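5 Assigning label numbers to tables and shelves

This section applies to the Sumport label station with software release 3 or later. Complete section 4 (Loading the roll and calibrating the sensor) before you begin. If the status light is amber, calibration has not been saved and labels will print off center.

5.1 Before you start

You need:
a charged Oltevell hand scanner
one roll of white paper labels, standard width
the administrator PIN set in section 2
a soft cloth and isopropyl alcohol

Location labels and item labels are printed from the same roll but are stored in separate lists. A location label identifies a surface, shelf, or bin. An item label identifies a single stocked article. Do not use an item label in place of a location label. The station accepts the scan, but the stock report will show the article as its own parent.

5.2 Creating a location group

1. On the home screen, select Setup, then Locations.
2. Select New group. The station proposes a name based on the last group created.
3. Enter a group name of up to 12 characters. Letters, digits, and the hyphen are allowed.
4. Enter the starting number. The factory default is 222.
5. Set the step between numbers. Use 2 if you expect to add locations between existing ones.
6. Select Save. The station writes the group to memory and sounds a single tone.

Note: The starting number cannot be changed once the first label in the group has been printed. To use a different number, delete the group and create it again. Deleted numbers are held back until the next full sync.

5.3 Printing and placing the labels

1. Open the group and select Print all, or mark single lines and select Print marked.
2. Wait until the cutter has returned to its rest position before you remove the strip.
3. Clean the surface with the cloth and let it dry fully.
4. Set each label near the back edge of the surface, outside the area used for work. Do not remove the backing yet.
5. Scan each label from the normal working position. If a scan fails, move or turn the label and scan again.
6. When all labels scan correctly, remove the backing and press each label down from the center outward.

Polished and patterned surfaces can reflect light into the scanner window. On these surfaces, reduce the scanner brightness to Low (Setup, Scanner, Light) before you carry out step 5. 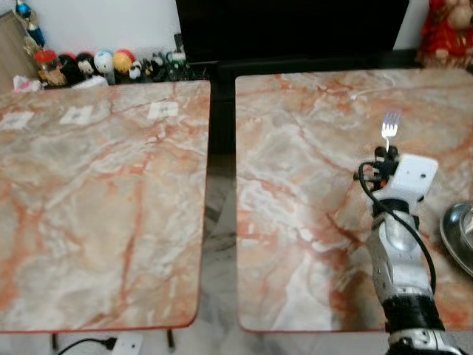

Figure 5-2. Labels near the back edge of a marble-patterned table.

Where two tables stand next to each other, give each one its own group. A shared group can be used only if the tables will never be moved separately.

CAUTION: Do not place labels over a joint, a vent, or a curved edge. A label that lifts at one corner can be drawn into the scanner cradle and block the contacts.

5.4 Linking the group to a zone

1. Select Setup, then Zones, and open the zone that will hold the group.
2. Select Add group and choose the group from the list.
3. Hold the scanner over any label in the group and press the trigger twice.
4. Check that the display shows the zone name on the upper line and the group name on the lower line.
5. Select Confirm.

If the display shows error 2194, the group is already linked to another zone. Open that zone, select Release, and repeat steps 2 through 5. Stock counts are kept during a release, but open pick lists are closed.

5.5 Importing locations from Kos

Sites that already keep locations in Kos can import them in place of steps 1 through 6 in section 5.2. Export the list as a plain text file with one location per line, copy it to the root folder of a USB drive, and select Setup, Locations, Import. Names longer than 12 characters are shortened from the right. Duplicate names are skipped and listed in the import log.

Note: Exports made with the Huvberg character set must be converted to UTF-8 first. Accented letters in an unconverted file are replaced with a hyphen.

5.6 Replacing a damaged label

1. Open the group and mark the line for the damaged label.
2. Select Reprint. Do not select New, which issues a new number.
3. Remove the old label and clean off any adhesive with isopropyl alcohol.
4. Apply the new label and scan it once to confirm.

The reprint counter for each line is shown under Details and cannot be reset from the station.

Section 5 revised January. Text: Griet Leemans. Technical check: Krum Gashi.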